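Kinderkoffer Plarness, Motiv „Space“

Artikelgruppe: Reisegepäck für Kinder
Bauform: Trolley mit Rollen, Schale mit gerundeten Ecken
Anbieter: Panicker Reisegepäck, Lager Kendport

Produktbeschreibung

Der Plarness ist ein Kinderkoffer für Kurzreisen, Übernachtungen bei Verwandten und Klassenfahrten. Die Schale ist formstabil, die Ecken sind gerundet. Das Modell wird in einer Größe geführt und ist für Kinder im Grundschulalter ausgelegt. Die Abmessungen inklusive Rollen sind dem Etikett auf der Umverpackung zu entnehmen. Maßgeblich für die Mitnahme in der Kabine sind die Vorgaben der jeweiligen Fluggesellschaft.

Gestaltung

Die Frontseite ist vollflächig bedruckt. Der Grund verläuft von Weiß im oberen Bereich über Grau zu glänzendem Schwarz in der unteren Hälfte. Über dem Motiv steht der Schriftzug „Space“ in roten, fetten Buchstaben auf einem flachen Bogen. Zentrales Motiv ist ein Astronaut im Comicstil, dazu kommen zwei Raketen und ein orangefarbener Ringplanet. Der Entwurf stammt von Keerthana Hegde. Das Motiv wird unverändert aus der Vorserie übernommen, Nachbestellungen passen daher farblich zu bereits gelieferten Stücken.

Technische Daten

Leergewicht: siehe Etikett
Maximale Zuladung: 4 kg
Innenausstattung: Packgurt, Trennwand mit Reißverschluss
Bestellnummer: 161
Verpackungseinheit: 1 Stück im Karton
Ersatzrollen: als Satz lieferbar, Zubehörreihe Pulomby

Rollen und Gehäuse

Die schwarzen Rollengehäuse sitzen an den unteren Ecken der Schale. Die Rollen sind schwarz mit hellem Ring. Sie sind für glatte Böden, Pflaster und kurze Strecken auf festem Kies vorgesehen. Bordsteine und Treppen sollten nicht im Rollbetrieb überwunden werden. Haare und Fäden auf der Achse erhöhen den Rollwiderstand und lassen sich mit einer Pinzette entfernen. Schmiermittel auf Ölbasis sind nicht zu verwenden.

Der Austausch einer Rolle erfolgt von der Innenseite. Futter im Bodenbereich öffnen, Schrauben lösen, Gehäuse abnehmen, neues Gehäuse einsetzen und die Schrauben über Kreuz anziehen. Ein Kreuzschlitzschraubendreher liegt dem Rollensatz bei. Abgenutzte Rollen sollten immer paarweise ersetzt werden, andernfalls läuft der Koffer schräg.

Dauerlauf

Die Rollen werden vor Auslieferung einer Charge stichprobenweise auf dem Bandprüfstand gefahren. Die Prüfstrecke beträgt 50 km bei voller Zuladung, mit Querleisten auf dem Band. Zusätzlich wird die Schale an den Ecken auf Stoß geprüft, Fallhöhe 700 mm. Zuständig für die Prüfung ist Murali Pisharody. Prüfprotokolle können Wiederverkäufer unter Angabe der Chargennummer anfordern.

Zulässige Abweichungen: leichte Schwankungen im Farbverlauf, Versatz des Druckbildes an der Kante, feine Schlieren in der Glanzfläche. Nicht zulässig sind Risse in der Schale, lose Gehäuse und Druckfehler im Schriftzug.

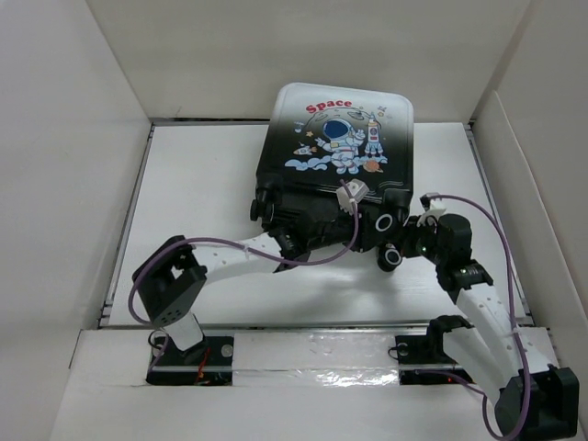

Pflege

Die Schale mit einem feuchten Tuch und etwas Spülmittel abwischen. Auf den dunklen, glänzenden Flächen sind Fingerabdrücke und Kratzer eher sichtbar als im hellen oberen Teil; hier empfiehlt sich ein Mikrofasertuch. Scheuermilch, Nagellackentferner und Alkohol greifen den Druck an. Aufkleber von Fluggesellschaften sollten zeitnah abgezogen werden, bei längerer Haftung können Reste zurückbleiben. Klebereste mit Speiseöl einweichen und anschließend abwaschen.

Das Futter nur von Hand reinigen. Nach der Reinigung den Koffer geöffnet trocknen lassen, nicht auf dem Heizkörper.

Lagerung

Stehend oder liegend, trocken, ohne direkte Sonneneinstrahlung. Auf der bedruckten Seite keine schweren Gegenstände abstellen. Mehrere Koffer nur im Originalkarton stapeln.

Lieferumfang

Koffer, Adressanhänger, Kurzanleitung. Der Rollensatz ist nicht enthalten.

Verfügbarkeit

Ab Lager Kendport. Die nächste Charge ist für August eingeplant. Händleranfragen bearbeitet Usha Kaimal, Ersatzteile und Reklamationen Satish Bhat. Bei Reklamationen bitte Chargennummer und ein Foto der Schadstelle mitsenden. Die Chargennummer steht auf dem Textiletikett hinter der Trennwand.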